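Ondthorpe pumping station rebuild: frequently asked questions

What is being built?
Hultalico is replacing the transfer pumping station at Ondthorpe. The work covers a new pump hall, a switchroom, two surge vessels and 627 metres of buried steel pipe linking the station to the existing main on Doherty Lane.

Why not repair the old station?
The old pumps are 40 years old and parts for them are no longer made. The building also sits too low, and its cable ducts have flooded more than once.

When will the work start?
Site clearance starts in April. Piling for the pump hall follows once the access road is in place. We will post a notice at the site gate before piling begins.

How long will piling take?
We have allowed 5 weeks. The piles are bored, so there is less noise and vibration than with driven piles, but you will hear the rig if you live on the north side of Doherty Lane.

What are the working hours?
7.30 am to 5.30 pm. Pressure testing of the pipe has to run overnight. No digging is done during a test.

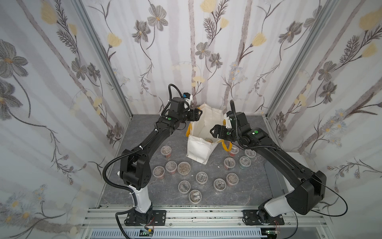
Will Doherty Lane be closed?
One lane will be shut while the pipe is laid across it, with temporary lights. Access to houses and the farm entrance stays open. The trench is backfilled and plated at the end of each shift.

Who is doing the electrical work?
Kalik has the contract for the switchroom, instruments and fibre link. Hultalico is doing the civil and pipe work itself.

Will my water supply be affected?
No shutdown is planned for homes. The old station keeps running until the new one has been commissioned. You may notice a short drop in pressure on the day of the changeover.

What happens to the old building?
It will be taken down to ground level and the wet well filled with foam concrete. The boundary hedge stays.

Can local firms tender for work?
Yes. Fencing, haulage and landscaping are still to be let. Send your insurance details and two recent references to the site office, marked for Catinca Tudose.

How do I report a problem?
Ring the number on the gate board, day or night. For anything that isn't urgent, leave a note at the site office.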